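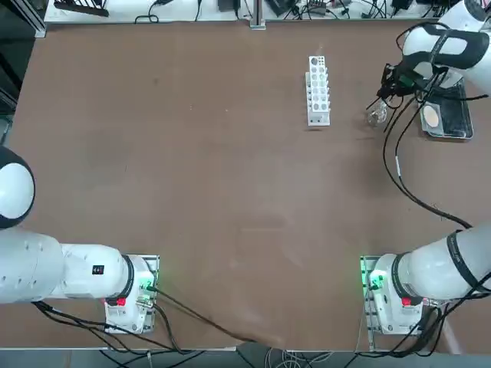 Home Lab & Bench Chemistry Board > Glassware, Racks and Storage

Thread: White tube racks -- keep or replace?

pipettepat
Posted 7:40 am

Okay, I need a sanity check from people who love small glassware as much as I do. I teach an after-school science club and I've been slowly putting together a proper bench for it. The table is big and brown and already scuffed up (I like it that way, no one has to be precious about it), and on it I've got a white test tube rack and a little clear flask, and I could not be happier with how the two look side by side!

Question is about the rack. It's the long kind with round holes in rows. I'm about to order more and I can either get the same again or switch to the Citora wire ones. What do you all use? And do you keep the rack out on the table all the time or put it away?

slowtitration
Posted 8:05 am

White, every time. You can see color changes so much better with something pale close by. I had blue racks for years and every indicator looked a little bit wrong to me. Switched over in March and I've been grinning ever since.

And leave it out! A rack that lives in a cupboard doesn't get used. Tubes end up rolling around in a drawer and then you're sweeping up.

benchgoblin
Posted 8:22 am

Going to disagree with slowtitration on both counts, in a friendly way.

Wire racks drain. You wash the tubes, turn them over on the pegs if it has pegs, and the water goes straight down. With the solid type I always find a ring of something at the bottom of a hole a week later. Also they're easy to scrub, you just dunk the whole thing.

As for leaving it out, a table that size gets used for everything. Ours has had seed trays, a sewing machine and a birthday cake on it. Glass goes away at the end of the session, no exceptions.

pipettepat
Posted 8:31 am

Ha, no cake on mine. Yet.

The draining point is a good one, I hadn't thought about that. I do wash everything straight after club and the sink is at the other end of the room, so things come back to the table dripping.

quartzandcork
Posted 9:14 am

Get one of each? I run an Ornetti wire rack next to the sink for drying and a white one on the bench for working. Tubes go wet to the wire one, dry to the white one, and I never have to wonder which are clean. It's the best thing I've done for my setup and it cost me less than lunch.

One thing to check before you order is the hole size. The 18 mm tubes are lovely for kids' hands but they will not go in a rack made for skinnier ones, and you only find out with a box of 49 tubes open on the table and a room full of ten-year-olds looking at you. (Should have been 50. One didn't make it through the mail.)

slowtitration
Posted 9:20 am

Oh the hole size thing is SO real. I have a rack in the garage that fits nothing I own. I keep paintbrushes in it.

benchgoblin
Posted 9:26 am

Quartz's two-rack plan is fine by me. I still say wire if it's only going to be one.

mrs_meniscus
Posted 10:02 am

Jumping in about the flask, since everyone is on about the rack and flasks are my favorite subject in the world!

If you work right-handed, park the flask to the right of the rack with a hand's width of clear table between them. Tubes come out of the rack, get poured into the flask, go back. You aren't reaching over anything. I set up every station in our club like this and spills went way down. Lefties get the mirror image and they're thrilled that somebody bothered.

Also keep everything well back from the front edge. Little flasks are light when they're empty and a sleeve will take one right off the table. Mine go at the far side and the front half is for notebooks and elbows.

pipettepat
Posted 10:15 am

Mine is already to the right of the rack! Feeling very smug over here.

What size flasks do you hand out? I got a small one to try before buying a set.

mrs_meniscus
Posted 10:33 am

100 ml for the younger ones and 250 for anyone who has been with us a while. Small ones are easier to grip by the neck and they don't look sad with a tiny amount of liquid in them. The Benmoussa ones have a nice thick rim. I've got 30 of those and they've held up beautifully, apart from the one I dropped myself in front of everybody.

benchgoblin
Posted 10:41 am

I'd go straight to 250 for all of them. The wider base is harder to knock over and you don't have to buy twice. Kids fill to the line you tell them to fill to.

mrs_meniscus
Posted 10:44 am

Your kids do, maybe.

tallowandtin
Posted 12:10 pm

Quick one on the table itself. Are you putting anything down on it? I used to work on bare wood and the smudges from drips never quite came out. Now I have a pale tray under the wet stuff and the rest of the table stays bare. Trays with a low lip are best, you can still slide a rack on and off.

slowtitration
Posted 12:18 pm

Trays, yes! Iltava does a long shallow one that fits a rack and two flasks. It's meant for boots, I think. Works great.

benchgoblin
Posted 12:25 pm

Not a tray person. Tubes tip when the rack catches on the lip. I use an old bath towel folded in half, it soaks up drips and it's soft if something goes over.

quartzandcork
Posted 12:37 pm

A towel under glassware makes me nervous, everything wobbles on it. But if it works for you, it works for you.

pipettepat
Posted 3:50 pm

Back from club prep, and wow, thank you all. I'm going with two racks, another white one for working and a wire one for drying by the sink. I measured my tubes twice and then a third time because of quartz's story. Flasks will be the 100s to begin with (sorry, benchgoblin) and I'm trying a tray first and a towel second.

I priced up the whole club with racks, flasks, tubes and a couple of trays and it comes to $170, which leaves enough for a decent set of brushes. Any favorites for getting into a narrow neck?

slowtitration
Posted 4:02 pm

Bendy handle, bristles on the very tip as well as the sides. If the tip is bare wire it scratches the bottom. I'll dig out the pack I bought and post the size tonight.

benchgoblin
Posted 4:11 pm

For once I agree with slowtitration. Get two, they go bald fast.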